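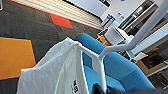
Photos: Kyung-hwa Won

I have spent many evenings this December comparing two grippers for clothes handling, and I want to write down my notes before I forget them. The first is the Cullance, with two stiff fingers and flat pads. The second is the Prellholm, which has softer fingers and closes more slowly.

On paper the Cullance looks better. It weighs 402 grams and the wrist camera fits without an adapter. With a plastic hanger, however, the flat pads let the neck turn a little, and then the hook points in a direction that the arm does not expect. I had to correct it by hand many times. 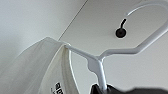 Kyung-hwa Won wrote to me that I should grip lower and let the wrist make the rotation at the end, and that stiff pads need a thin rubber layer for any round part. I tried the rubber first. It helped more than I expected, but the release became slower, and sometimes the pad pulled the hanger back with it.

The Prellholm holds the neck well in almost any angle. Its weak side is the width. When the fingers are open, they need 77 millimeters, and between two hangers this is too much.

For both I used the same Cerent controller with the same speed limits, so I think the comparison is fair. The head camera I use only for planning the approach.
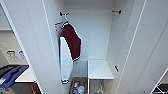

Which gripper would I buy for hanging clothes? The Prellholm, if there is enough space between the hangers.

Next I want to put narrower fingertips on it. The drawing is finished, and I am waiting for the print.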